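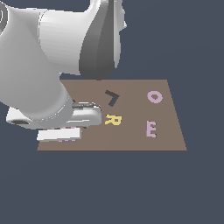

Let the harbor pilots sleep on it

I have been following the pilotage debate in Covine for most of the year, and I'm thrilled it has finally come to a vote. If you live inland you may not have noticed there was a debate at all. It concerns small tankers and coasters, the ones under the current size limit, and whether they should have to take on a local pilot before they come through the Urrutia Narrows. Right now they don't. A captain who has never seen the place can read the chart, call the harbor office on the radio and bring a loaded ship through a bend where the current sets you sideways toward a shelf of rock.

I think every one of them should carry a pilot, and I think the town should be excited to pay its share.

Start with what a pilot does, which is one of the great jobs going. A small boat runs out in the dark, comes alongside a moving ship, and a person in a life vest grabs a rope ladder and climbs. Ten minutes later that person is on the bridge, drinking somebody else's coffee and telling a crew they have never met when to turn. They know the Narrows the way you know your own stairs. I went out on the pilot boat in September (as a passenger, holding on very tightly!) and watched Kanyarat Srithong make that climb in a swell that had me staring hard at the horizon. She has been through the Narrows 2,416 times. She keeps a log, and she let me look at it, page after page of ship names and drafts and wind in small square handwriting.

What struck me on the way back was how much of her work never gets written down anywhere else. The green buoy off Kornley Point drags a little after a northerly blow. The eddy behind the old coal pier turns up an hour before the tables say it should, and it's stronger in spring. Fishing boats bunch up on the west side when the squid are in, and half of them will have their radios turned down. None of it is on the chart. A captain from away can be excellent and careful and still not have it.

The shipping agents have a case and I want to give it a fair hearing. Tiziana D'Amico runs an agency on the Prornlow side and has argued all along that the fee will push small operators to other ports. She puts the added cost at $2,000 a call, both ways included, and for a coaster carrying gravel that is real money. She also points out that modern ships have far better electronics than the ones the old size limit was written for. She's right on both counts. I like her, I've lost this argument to her over lunch, and I still think she's wrong about where it leads.

The electronics are wonderful. I could talk about them all day. A bridge display that shows you every ship in the bay with its name and heading is the kind of thing sailors dreamed about for centuries. But look at how groundings and collisions in clear weather tend to read once the inquiry is finished. The screens were on. Somebody was tired, or was doing paperwork, or believed the other ship had seen them. A small ship often runs with two officers trading watches, six hours on and six off, for weeks. Then it arrives at the hardest bit of water in the whole trip at four in the morning. Put a rested local person on that bridge and you've changed the odds more than another screen will.

As for the money, the proposal has the port cover 30 percent of the fee for ships under the limit, out of the berth charges. I'd go higher. We have eelgrass beds just inside the Narrows that took years to come back, and they are doing so well now that the kids at the Kornley sailing club can lean over and see crabs in them. We have a mussel fishery. A small tanker's fuel alone, never mind its cargo, would foul both of them, and cleanup crews would have to come from two counties over.

There's also the matter of having enough pilots, and I find this part the most fun to think about. The station would need to train new ones, and training takes years of riding along in all weather. That means apprenticeships, here, for people who grew up on this water and currently leave it for jobs in the city. I talked to a deckhand on the pilot boat who already draws the Narrows from memory on the backs of fuel receipts, soundings and all. She'd apply tomorrow.

The vote is at the port office, seven in the evening, and public comment comes first. I'll be there with my two minutes written out. Come and use yours, whichever side you're on - the chairs are terrible, but parking behind the ice house is free after six.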